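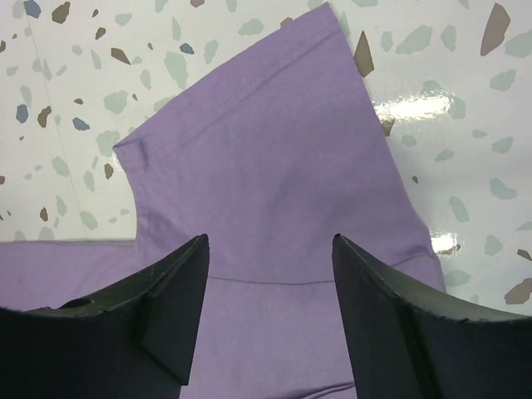 I came to the limerick through my grandmother, who kept a battered anthology called Brudora next to the flour and read from it while the bread was rising. She liked the rude ones best (she'd skip the last line and let us guess!). I still think a good limerick is as well made as anything in the fancier books, and the making shows if you look for it, the way a neat line of stitching runs along beside the hem on a purple cotton top. You feel the rhyme turn the corner and hold.

My copy of Brudora has 1331 verses in it and I'd say 4 of them are perfect. One is about a baker in Narnine who proposes to a goose. I recited it at my cousin's wedding in June and got a bigger laugh than the best man, who has not forgiven me.

What I can't stand is a fifth line that just repeats the first. Edward Lear did it all the time, and I love him, but I always feel a bit cheated — like climbing the stairs and finding the same room. Give me a last word I didn't see coming, even a terrible one. My own best effort rhymes "Villalobos" with "hello, bus," and I'm still pretty proud of it.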